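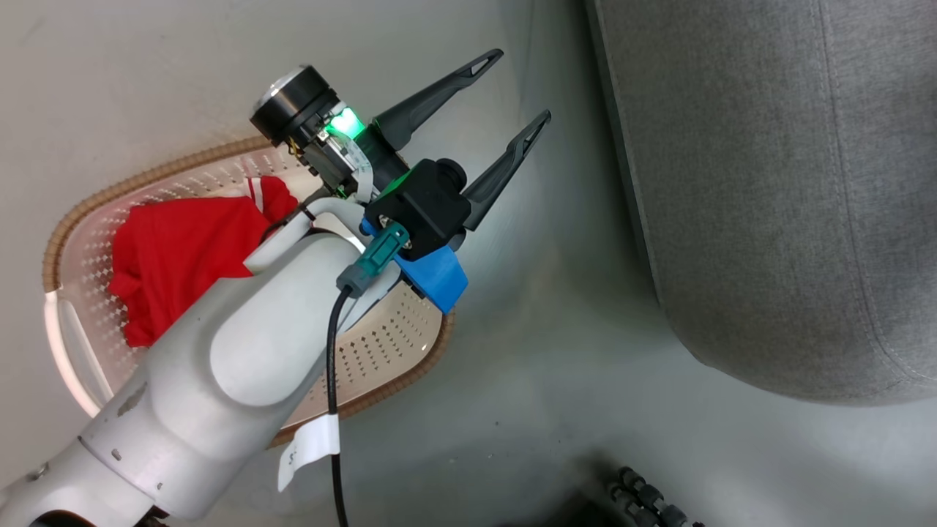
September, open day at Zenirholm. Notes for the group, written up the same evening.

Doors at 2, first visitors a little before. We had the laundry demo in the corner by the whiteboard, same layout as the dry run. Two arms, basket on the floor, seat as the work surface. Musyoka Waweru ran the console and I did the talking. Benito Lozano was on the Cantero bench across the hall and came over between his own slots.

Plan was a run every half hour. We got through 14 runs by closing, which is more than planned, because people kept asking to see it again and Musyoka stopped sending them away. Shirts and jerseys only. I left the towels in the car on purpose after last month.

Settings, for whoever does the next one:
Arm speed down to the visitor limit, both sides.
Close force one step under the lab value. The knit items held fine at that.
Finger opening left at full on approach.
Planner build is the Mundus branch from before the camera change. Do not update it on the day.

Of the 14, I count 5 where someone had to step in. Four were the same thing: the fingers came down on two layers of cloth, lifted both, and the item went up as a lump. The fifth was a joint limit on the left side, cleared from the console without a restart. Musyoka has the logs and will sort them by grasp point.

The numbered jersey was the one people liked. It also gives the camera something to find, and the large print seems to help with working out which way up the thing is. I would like to test that properly against a plain shirt of the same weight before we repeat it to anyone.
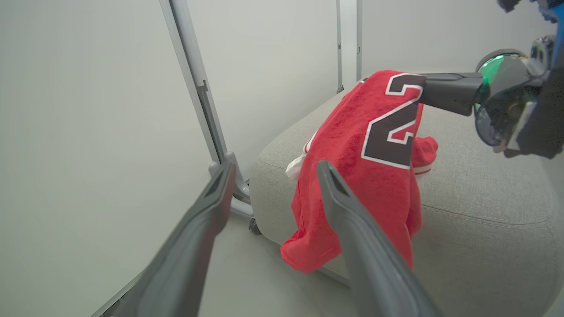 Red jersey, no. 2, held at the top edge by the right gripper. Left gripper open.

Spread step is still the slow part. The arm pulls, waits, looks, pulls again. Visitors read the wait as a fault. By the fourth run I had started saying "it's checking" before anyone asked, and that worked well enough. Benito thinks we should put the camera view on a screen so people can see what it is checking. Agreed, but the screen we have needs the stand from the other lab.

The visitor count at the door was 550 for the whole building. Our corner saw roughly a third of that, going by how full the tape line was. A group from Zekavik stayed for three runs and wanted to know about finger wear. I told them we swap on looks and have no hours figure. Musyoka is going to start keeping one.

The tape line was too close on the left side. Kids lean. Move it out by one floor mat next time and put the handout table at the other end. 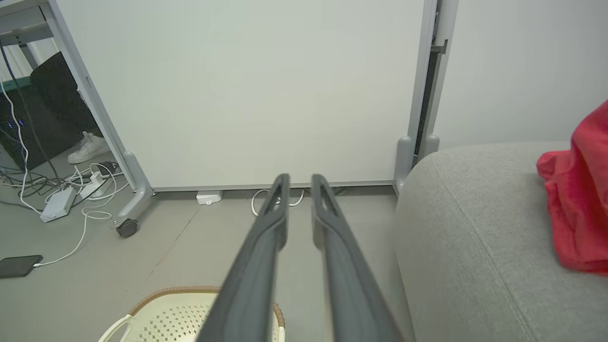
Can it fold as well?
Only on the bench so far, and only with shirts laid out by hand first. The open day runs ended with the item spread on the seat.

That was the most common one, so it should go on the handout. Second most common was price, and I passed those to Benito.

To do:
Logs to the shared drive (Musyoka)
Two-layer grasp, try a shallower approach angle
Plain shirt against numbered jersey, same weight
Ask about the screen stand
Spare fingers, order another set before the Cantero visit

Packed up by 6:30. Both arms parked and powered off, console laptop back in the cabinet.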